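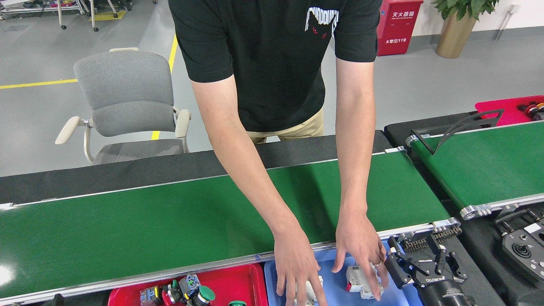
Can the trays stay at the conveyor while the belt is running?

They can, as long as they stand in front of the side rail and nothing in them projects over the belt. Stop the belt before moving a tray from one side of the line to the other.

Home Manuals Conveyors Sorting station Spare parts Contact

4 Setting up the sorting station

This section covers the placing of the trays, the checks on the two belts and the first sorting run. Assembly of the belt frames is described in section 3. The procedure applies to the Fagerlund bench conveyor with green belt and aluminium side rails, as installed at Stircombe and Zollamcombe.

4.1 Before starting

The line must be switched off and locked. Remove loose parts from both belts. The bench must be level along the full length of the main belt, 3100 mm, including the end brackets.

CAUTION: Keep fingers, sleeves and lanyards away from the rollers at the belt ends. Rings and bracelets are to be removed before any work on a moving belt.

4.2 Placing the trays

1. Place the red tray and the blue tray side by side on the operator's side of the main belt, red on the left as seen from the bench side facing the belt.

2. Leave a gap of 30 mm between the trays and the side rail. A tray pushed hard against the rail passes vibration to the parts and small items creep into one corner.

3. Put push buttons, switch bodies and connectors in the red tray. Mixed colours are acceptable at this stage.

4. Put white modules and white plastic components in the blue tray. Lay them flat in a single layer.

5. Check that no part stands higher than the rail. Large mushroom-head buttons are the usual offenders and should be laid on their sides.

Note: Do not fill either tray above the rim. If a batch does not fit, split it and start a second job card.

4.3 Checking the belts

1. Turn each belt by hand through one full revolution. It should move evenly, with no rubbing at the rails.

2. Inspect the bolts on the end brackets. Tighten to 9 Nm if any have worked loose. Do not use thread lock on these bolts.

3. On the second belt, check the black sheet-metal guide. The lower edge must clear the belt along its whole length. A guide that touches will mark the belt within one shift.

4. Wipe both belts with a dry cloth. Solvent cleaners harden the surface and are not permitted.

4.4 First run

1. Unlock the line and start the main belt at the lowest speed.

2. Take one part at a time from the red tray and lay it on the centre of the belt. Parts dropped from a height may bounce against the far side.

3. Continue until 32 parts have passed. Stop the belt and clear any part resting against a rail.

4. Repeat with the white modules. Lay each module lengthways to the direction of travel.

5. Start the second belt and repeat steps 2 to 4 there. If parts catch on the guide, stop the belt and reset the angle as described in section 5.2.

Note: Revision C (February) replaces the earlier instruction to run both belts together from the start. Copies of revision B held at Grullton should be withdrawn.

4.5 Records

Enter the result on the station sheet with the tray contents and belt speed. Completed sheets go to Marwa El-Sayed. Faults on the belts or end brackets are reported to Jonatan Sundqvist before the line is used again.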